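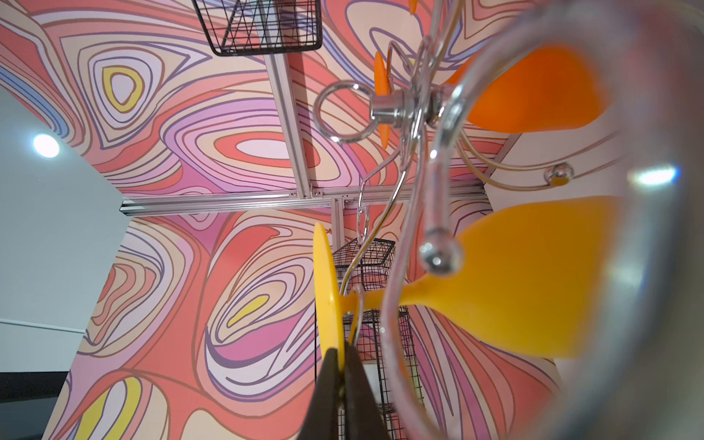 Why Did the Robot Let Go?

A gripper is the part of a robot that holds things. Many grippers have two fingers that close toward each other, like a thumb and a pointing finger. The robot in this story worked at the Flalwood test room. It had two black fingers and a job that sounds easy: hold a thin metal rod, lift the object attached to it, and set it down somewhere else.

One afternoon in July, the robot dropped the object halfway through a lift. The arm kept moving. It went to the end of its path and opened its fingers over the table, with nothing in them.

What went wrong?

The engineers read the log, a list of messages the robot writes as it works. This log had 3,626 lines. They were looking for two things: how hard the fingers squeezed, and how far apart they were.

The squeeze was set correctly at the start. After 4 seconds it began to fall. A small motor closes the fingers, and that motor had become too hot. A safety rule in its program lowered the power to protect it. The rule did its job – but the program that moved the arm was never told.

Engineers call this a silent fault. One part of a machine has a problem, and the other parts carry on as if everything is fine.

Why are thin, shiny rods hard to hold?

Polished metal is smooth, so there is little friction. Friction is the force that stops surfaces from sliding. A round rod also touches a flat finger only along a narrow line. If the squeeze gets weaker, the rod can turn or slip. Shiny metal causes trouble for cameras too. It reflects the colors near it, and bright lights make white spots that can hide an edge.

What was changed?

The gripper now sends a message whenever its power drops. The arm must stop within 900 milliseconds, a little less than one second. It then lowers the object slowly and waits for a person.

The team repeated the lift 6 times with the motor warmed up on purpose. The arm stopped each time.

Words to know

Friction: a force that slows or stops sliding.
Log: a record of what a machine did.
Silent fault: a problem that gives no warning.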